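Home | Data | Notes | Changelog | Contact

# Furmont Kitchen Herb Notes

Hi, and welcome to my slightly obsessive herb spreadsheet! I started it because I kept reading that rosemary is good for memory, or sage for sore throats, and I could never find out who first said so or how much of the stuff they were talking about. So I began writing it down, one claim per row, and it got out of hand.

The current release has 905 rows covering 264 herbs and spices. Each row is one claim from one source, so popular plants show up over and over (peppermint is the worst offender, with fennel close behind).

## What's in the folder

- `claims.csv` is the main table
- `plants.csv` has common names, Latin names and the part of the plant used
- `sources.csv` lists every book, leaflet and article I pulled from
- `plidley.py` is a small script that joins the three and spits out one tidy page per herb

Plidley needs nothing but plain Python. Run it from the top folder and it makes an `out` directory next to the tables.

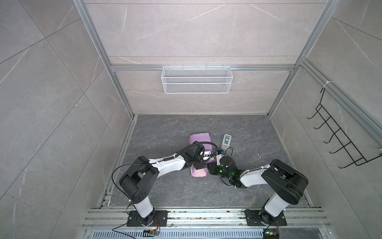
The columns in `claims.csv` are mostly what you'd guess: `plant_id`, `complaint`, `form` (tea, tincture, fresh leaf, steam and so on), `amount`, `source_id` and `support`. The `amount` column is messy and I know it. Old cookbooks love "a good handful," and I've left that wording alone instead of pretending I know how many grams it comes to.

## The support column

I get the most mail about this one, so please read it before you sort by it!

- `folk` means the source just says so
- `lab` means the source cites work in a dish or in animals
- `human` means the source cites at least one study with people in it

It only tells you what kind of evidence the source pointed to. It doesn't tell you the study was any good. Of the 905 rows, 415 are `folk`, and I'm quite fond of those (the hiccup cures alone are worth the download).
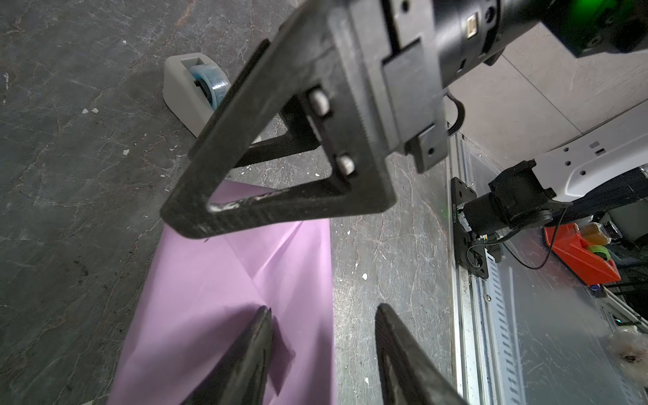

A word on names. "Oregano" in one book is marjoram in the next, and "savory" could be summer or winter depending on who's cooking. Where the source gave a Latin name I trusted it. Where it didn't, I put `unsure` in the `match` column, and those rows are skipped by Plidley unless you pass `--all`.

## Known problems

- Complaint names aren't merged yet, so "upset stomach," "indigestion" and "sour stomach" are three separate things.
- Version 2 renumbered the plants. If you built anything on version 1, your `plant_id` values will be wrong.
- Spice blends are only half done. I split them into single spices where I could, then gave up somewhere in the curry powders.
- Accented letters in the Rissanen leaflets came through scrambled, and I fixed the ones I spotted. 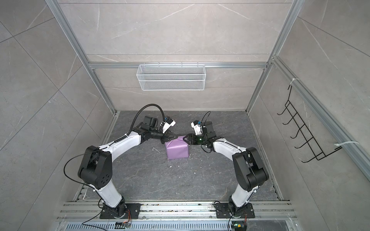

*Two robot arms with a purple box.*

## Please don't treat yourself from a CSV

I cook, I garden and I type things into tables. I'm not a doctor or a pharmacist. Several plants in here don't mix well with common medicines, and the table has no column for that, so a missing warning means nothing at all. Ask somebody qualified before you take anything in more than soup-sized amounts.

## Corrections

Send me the row, what you think it should say and where you read it. I go through them in batches, and the next one should be in by May. Scans are great if the book is hard to find!

Use the tables however you like, and a mention of Furmont Kitchen Herb Notes is plenty of thanks.

**Related**

- Komura Tea Index: steeping times and leaf grades
- Rissanen Leaflets, retyped
- Plidley: command options
- Furmont Seed Swap List
- Changelog for version 2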